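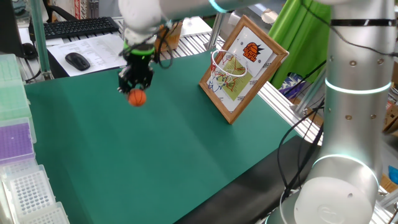
Room to Shoot: How Families in Randness Play Basketball When There Is No Court

Student Project Report, Local Life and Leisure course

Introduction

I grew up in an apartment on Tuhiwai Street with a hoop on the back of the bedroom door, and I would guess that I took more shots at that hoop before the age of 9 than I have taken at a full-size one in all the years since. My brother and I had rules for everything. A ball off the ceiling was still live. A ball under the bed belonged to whoever was smaller and could reach it. When I came to pick a topic for this project I had meant to write about the public court at Prernis Park, which has been fenced off for repairs since before I started at this school, but every time I asked someone about the court they ended up telling me about a hallway or a garage or an aunt's back porch. After the fourth or fifth time I gave in and changed the topic.

So this report is about small basketball, by which I mean the kind played at home with a little hoop and a soft or undersized ball, in rooms that were built for something else. I wanted to know where families put their hoops, what rules they made up to fit the space, how they settled things with parents and neighbors, and whether the people who grew up with it think it did them any good. I also wanted an excuse to go into other people's houses and be given snacks, and in this the project was a complete success.

How I went about it

I talked with 20 households, all of them in Randness and most of them within walking distance of the school. I found the first few by putting a notice up at the Eso, the corner store and lunch counter across from the bus shelter, and the rest came by word of mouth, usually a cousin or somebody from church. Each visit was meant to last 30 minutes. I don't think a single one did. People would start out by saying they had nothing much to tell me and then an hour later they would be on their knees behind the couch looking for the dent.

I brought a sheet of questions, which I have put at the end, and a notebook. I did not record anyone, partly because my phone is old and partly because I noticed people talked more easily when I was just scribbling. This means that the quotations in this report are as close as I could get them that same evening, with the help of my notes, and may be off by a word here and there. I drew a floor plan of each play space when the family let me. I left out everyone's name, as my teacher asked us to, and it turned out to be a good thing in the section on neighbors.

I should also say that this was a friendly group of people who all liked the subject. A family that bought a small hoop, hated it, and threw it out after a week would have no reason to answer a notice at a lunch counter, so I cannot speak for them.

Where the hoops go

The back of a door was the most common spot by a long way. A door is flat and already there, and a hoop with hooks can go on it without a screwdriver or a landlord. The trouble with a door is that it moves. Nearly every family with a door hoop had a story about somebody coming through at the wrong moment with laundry or soup, and one mother told me she had learned to knock on her own kitchen door for an entire winter.

Hallways came next, and I would say the hallway players were the proudest of their setup. A hallway gives you distance. It also gives you two walls to bounce off, and in one house the children had worked out such a good bank shot off the thermostat that their father moved the thermostat. A hallway is a poor place to play defense, though. There is no way around anybody. The hallway families had mostly given up on one-on-one and gone over to shooting contests, taking turns from a strip of tape or the edge of a rug.

Then there were the odd ones, which I liked best. One grandfather had a hoop over the wastebasket in his workshop and would not let anyone throw trash away from close up. A family of five had theirs above the bathtub, and the toddler was the only one allowed to dunk. In one apartment the hoop lived on the side of the refrigerator, low down, where it had been hung for a child who was now taller than the refrigerator, and who told me with a straight face that moving it would be cheating.

House rules

I filled most of a notebook with rules and could easily have written the whole report about them. They seem to come out of the furniture. Where there is a lamp, there is a lamp rule. One family called any shot that hit the lamp a "lights out," and it ended the game no matter the score, even when the lamp was fine. Another family played that if the ball rolled under the stove the shooter had to make dinner conversation with the visiting relatives until somebody fished it out with a ruler.

Scoring was different in every house, and people were shocked to hear this. They all thought theirs was the usual way. Some played to 9, some played until supper, and one pair of sisters had kept a running score on the inside of a closet door for so long that they were past 2000 each and still arguing over a shot from middle school that I was asked to give an opinion on. I gave no opinion. They had me look at the closet and the spot where it happened, and I still gave no opinion, and I think I would be welcome back at that house only because of it.

What struck me was how often the rules were there to make a game fair between people of very different sizes. Big brothers shot left-handed. Parents shot sitting down, or from the next room. In one house the youngest got to say "freeze" once a game and everybody else had to hold still while she walked up to the hoop. When I asked who had invented that one, her older sister said it had been invented for her, when she was the youngest, by a cousin who has since moved away. I wrote that down and underlined it. Some of these rules are hand-me-downs the same as coats.

Noise, neighbors and parents

The sound of the ball came up everywhere. A foam ball is quiet but, I was told many times, it is no fun to dribble. A rubber ball is fun to dribble and can be heard all over the building. Families in apartments had made all sorts of treaties. Quiet after 8 in the evening was the usual one, and one downstairs neighbor had asked for no dribbling during her program and was otherwise perfectly happy, to the point that she would bang on the ceiling with a broom when she heard what sounded to her like a good shot.

It was not always so cheerful. One family had stopped playing altogether after a string of notes under the door, and the boy, who is my age now, still talked about it a bit sadly. He said he understood it. The walls in that building are thin, and the person writing the notes worked nights. What he minded was that it came as notes and never as a conversation, and I have thought about that since.

Parents, when I asked them on their own, were fonder of the game than they had let on in front of the children. Several said it was the one thing that could be started and stopped in a minute. A father who drives a delivery route told me he took one shot every morning on the way out the door and that if it went in he was in a decent mood until lunch. I asked what happened if it missed. He said he took another one.

Did it help with real basketball?

My own guess before starting was that it would. The players I spoke to were split. The ones who went on to play for the school said a small hoop had given them a soft touch and some terrible habits, mainly flicking the ball from the shoulder because there had been no room to get their elbow up. One said her first coach took a month to get the hallway out of her arms. The ones who never played on a team did not seem to think the question was very interesting, and I came around to their side of it by the end. They had been playing a different game with its own skills, such as how to shoot past a hanging coat.

What I would do differently

I would go back to each house a second time. People remembered things after I had left, and I kept hearing about them later at the Eso, secondhand, with my sandwich in one hand and no pencil. I would ask more about the hoops themselves, where they were bought and how many had been broken, as I have almost nothing on that. I would also like to talk to families on the far side of Randness, where the houses have driveways, to see if they bother with an indoor hoop at all.

The court at Prernis Park is supposed to open again in September. I asked everyone at the end of the visit whether they would take the small hoop down once it did, and the answer was no, with one maybe from a mother who wants her pantry door back.

Questions I asked

Where is the hoop, and has it ever been anywhere else?
Who plays, and who used to?
What are the rules, and who made them?
What has been broken?
Has anyone ever complained, and what was done?
Would you show me your best shot?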